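Werkstattbuch Tierpflegeraum / Rezeptur
Eintrag Oktober 2025

So, nun komme ich endlich dazu, die Sache mit der Ohrreinigung ordentlich aufzuschreiben, bevor mir die losen Zettel wieder durcheinandergeraten. Im April hatten wir ja angefangen, die beiden Spüllösungen für Hunde mit langen, schweren Ohren nebeneinander zu vergleichen, und seitdem liegt das halbe Wissen auf Klebezetteln am Kühlschrank und die andere Hälfte in meinem Kopf. Beides keine guten Aufbewahrungsorte, wie ich nach dem Urlaub gemerkt habe.

Zur Erinnerung für alle, die später dazugekommen sind: Hollix ist die mildere Lösung, leicht sauer eingestellt, ohne Alkohol, und wir nehmen sie für die regelmäßige Pflege. Gandeck ist die kräftigere mit dem Wachslöser darin, die bei uns nur auf Anordnung aus der Praxis angewendet wird und nie, bevor jemand mit dem Otoskop ins Ohr geschaut und das Trommelfell beurteilt hat. Das steht auch auf dem Schrank, aber ich schreibe es lieber einmal zu viel hin. Wer unsicher ist, ob das Trommelfell heil ist, spült gar nicht und fragt nach.

Angesetzt habe ich diesmal eine Charge Hollix von 1.000 ml, abgefüllt in die braunen Fläschchen mit der weichen Tülle. Die Tüllen sind übrigens ein echter Segen! Die alten harten waren mir immer unheimlich, besonders bei den Hunden, die genau in dem Moment den Kopf schütteln, in dem man ansetzt (also bei allen). Der pH-Wert lag bei 6, das ist für meinen Geschmack am oberen Ende, beim nächsten Ansatz möchte ich etwas weiter herunter. Geruch neutral, klar, keine Flocken. Eine Rückstellprobe steht im unteren Fach hinten links, beschriftet, bitte nicht wieder wegräumen.
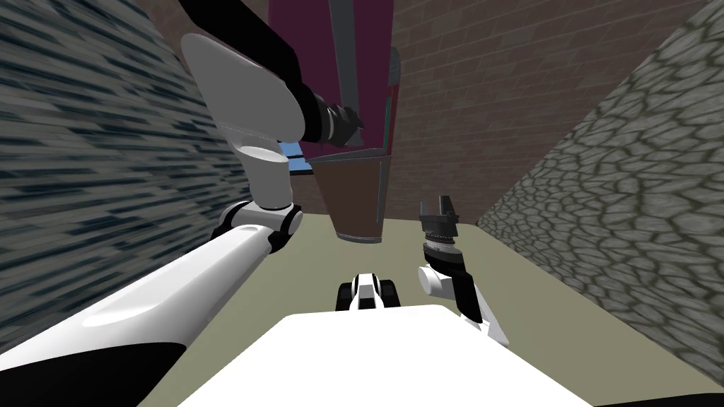
Simulation, Blick auf linken und rechten Arm

Dann der Temperaturversuch, der mir schon lange am Herzen lag. Wir hatten ja den Eindruck, dass die Hunde viel ruhiger bleiben, wenn die Lösung handwarm ist, und dass das Gezappel zum größten Teil von der Kälte kommt. Ich habe also ein Wasserbad gerichtet und die Fläschchen vor jeder Anwendung hineingestellt, 20 Minuten lang, danach trocken abgewischt und einen Tropfen aufs eigene Handgelenk gegeben wie bei einem Babyfläschchen. Der Unterschied war deutlich, besonders bei der alten Cockerhündin, die sich sonst schon beim Anblick der Flasche unter den Tisch verzieht. Sie hat diesmal nur geseufzt und den Kopf in meine Hand gelegt. Ich weiß, dass ein Seufzer kein Messwert ist, aber ich habe mich so gefreut, dass er hier stehen darf.

Weniger schön: Bei zwei Fläschchen hat sich im Wasserbad das Etikett gelöst. Der Inhalt ist verworfen, da gibt es kein Raten. Ich habe jetzt eine Rolle Etiketten mit anderem Kleber bestellt und beschrifte bis dahin zusätzlich den Flaschenboden mit dem wasserfesten Stift. Und die Flaschen kommen nur bis zur Schulter ins Wasser, der Verschluss bleibt oben.

Ablauf, wie er sich bewährt hat und wie ich ihn gern überall so hätte:

Zuerst das Ohr anschauen und riechen. Ist es stark gerötet, heiß, riecht süßlich oder faulig, oder hält der Hund den Kopf schief, dann wird nicht gereinigt, sondern der Hund wird in der Praxis vorgestellt. Ist alles ruhig, die Ohrmuschel sanft nach oben ziehen und den Gehörgang füllen, ohne die Tülle tief einzuführen. Den Ohrgrund mit Daumen und Zeigefinger massieren, bis es schmatzt, und dabei ruhig etwas länger dranbleiben, als man meint. Dann loslassen, einen Schritt zurücktreten und schütteln lassen. Was herauskommt, mit einem weichen Tupfer abnehmen, nur so weit, wie der Finger bequem reicht. Keine Wattestäbchen! Ich habe sie aus der Schublade genommen und irgendjemand legt sie treu und brav immer wieder hinein.

Die Tülle wird nach jedem Tier abgewischt und gewechselt, sobald sie das Ohr berührt hat. Bei Hunden mit bekannter Entzündung gibt es ein eigenes Fläschchen, das beim Hund bleibt.

Noch ein Wort zu Safavi, der Pflegecreme für die Ohrränder. Ich hatte sie erst etwas belächelt, muss aber zugeben, dass die rissigen Ränder bei den beiden Settern nach der zweiten Woche viel geschmeidiger waren. Ob das an der Creme lag oder daran, dass wir in dieser Zeit überhaupt jeden Tag hingeschaut und hingefasst haben, kann ich nicht sagen. Dünn auftragen, nichts in den Gehörgang, und danach ein paar Minuten mit dem Hund beschäftigen, sonst ist alles auf dem Sofa oder im Magen des Nachbarhundes.
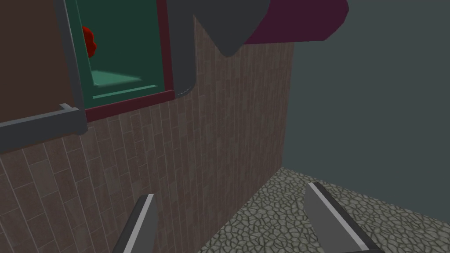

Simulation, Plankenmuster und Kopfsteinpflaster

Lagerbestand nach dem Zählen heute Nachmittag: 144 leere Fläschchen, das reicht gut über den Winter. Tupfer genug, Handschuhe in M knapp, in L noch reichlich. Von Gandeck ist eine angebrochene Flasche da, deren Anbruchdatum ich nicht lesen konnte – die habe ich aussortiert. Bitte, bitte beim Öffnen das Datum draufschreiben, und zwar so, dass es auch jemand anderes entziffern kann. Ich nehme mich da gar nicht aus, meine Siebenen sehen aus wie Einsen.

Das neue Otoskop von Cilton ist gekommen und liegt noch im Karton. Das Licht gefällt mir beim ersten Ausprobieren sehr gut, schön weiß und gleichmäßig, aber die Trichter passen nicht auf unseren alten Griff, was ich insgeheim gehofft hatte. Wir brauchen also einen zweiten Satz Trichter in klein für die Zwergrassen und müssen die alten getrennt halten, damit morgens keiner flucht.

Offen bleibt für den nächsten Ansatz:
pH etwas niedriger einstellen und die Haltbarkeit noch einmal über vier Wochen beobachten.
Wasserbad mit dem anderen Thermometer gegenprüfen, das jetzige zeigt nach dem Einschalten jedes Mal etwas anderes an.
Merkblatt für die Besitzer überarbeiten, der Absatz über das Massieren ist viel zu lang geraten (von mir, ich weiß).
Die Cockerhündin in zwei Wochen wieder anschauen, linkes Ohr zuerst.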